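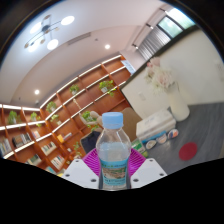 Step 3. Prepare Drinking Water for Storage

Households in the Vondell service area are asked to keep a supply of drinking water for use during a service interruption. Complete Steps 1 and 2 (household count and storage location) before continuing.

Store-bought bottled water should remain sealed until it is needed. Once a bottle has been opened, replace the cap after each use, keep the bottle in a refrigerator if possible, and do not return it to the emergency supply.

To fill your own containers:

Select food-grade containers with tight-fitting caps. Do not use containers that have held milk, juice, or household chemicals.
Wash each container and cap with dish soap and rinse thoroughly.
Fill to the top with cold tap water and close firmly.
Write the fill date on the container.

Keep all containers in a cool, dark place, away from gasoline, paint, and pesticides. Replace water in home-filled containers every June and again six months later.

Step 4. Register Your Household

Residents who need help carrying or storing water may register with Xiuying Xue, Resident Services, Room 754. Forms are processed within 30 days.

Page last reviewed 2 Nov 2023.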